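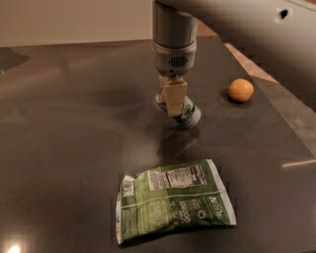 I have been doing teleoperation for the arm since April, and people keep asking me what the work is like, so I am going to write down how a session goes. My notes are mostly for whoever takes the second seat after me, but other people may get something out of them.

The job is grocery handling. Cans, fruit, snack bags, whatever fits between two fingers. I sit at the leader controls, move my own hand, and the arm moves with it. Every try gets saved as an episode. When there are enough of them, Amedeo Santoro trains a policy on the lot and we see what it does without me.

We log everything in a tool called Drirero. As of this morning there are 1774 episodes in it for the table task, and 1728 of those are marked usable. The rest are ones where I bumped the pedal or started the recording before I had picked up the controls. Amedeo wants 3000 before he trains the next one. I used to think that was a lot. It goes faster than you would think once your shoulder gets used to it.

A can on its side is the object I have learned the most from. Standing up, a can is easy. You come straight down, close, and lift. Lying down, it wants to roll, and the table we use is smooth enough that it will go a long way if you touch it off center. What I do now is stop above it, turn the wrist until the fingers sit across the can, then go down slowly with one finger on each side. I don't close until both are lower than the widest part. If you close too high, the can gets squeezed out from under you.

The near finger also blocks your view of the can right when you most want to see it. For the first few weeks I would lean my head to look around it, and that does nothing on a screen. I got over it by lining things up early, while the can was still in plain sight, and then trusting the line on the way down.

Oranges are simple to grab and hard to grab gently. There is no force feedback on our controls, so I go by how far my own fingers have closed. Amedeo put a strip of tape on my grip to mark the opening for an orange. I was against it at first because it looked silly. I use it every time.

Bags are the worst. A snack bag lying flat gives you very little edge to hold. There are two ways I know of. You can go for a corner that has folded up, or you can close the fingers on the middle and pinch up a ridge. The pinch works more often, but the bag hangs at a different angle every time, and the policy has a hard time with that. I now stick to one method for a whole block of episodes and write down in Drirero which one it was. Amedeo says mixed methods were the main trouble with the last model, which we called Melis. Melis would go halfway to the corner, change its mind, and hover over the middle. It could do that for a full minute.

Some things I wish I had done from day one:

Move at one speed. If you rush when you are bored, the data has that in it.

Don't fix a bad grasp in the air. Put the thing down, back off, and go again. The recovery is useful to the model if it is a clean one. A lot of small wiggles is not useful to anyone.

Change the layout between episodes more than feels necessary. I had a habit of putting the orange on the right side of the table, and Melis learned that habit very well. With the orange on the left, it still went right.

Stop after three blocks. My fourth block is always bad, and I have thrown out enough of them to believe it.

Glare has been the other nuisance. Light comes in low in the late afternoon and puts bright patches on the tabletop. I asked about a matte cover. Amedeo said no, because the tables at the Ploststead site are shiny too, and the model should see some of that before it gets there. Fair enough. I still prefer mornings.

We also tried moving the arm by hand for a while, holding it at the wrist and walking it through the motion. It is good for showing one path very exactly, and I would use it again for something like opening a drawer. For picking things up off a table I found it tiring, and my arms were in the camera view the whole time — Amedeo had to drop nearly all of those.

Next up is a new set of fingers from Tornance, a bit narrower at the tips. They should help with the bags. I expect I'll have to learn the cans over again, and the tape on my grip will have to move.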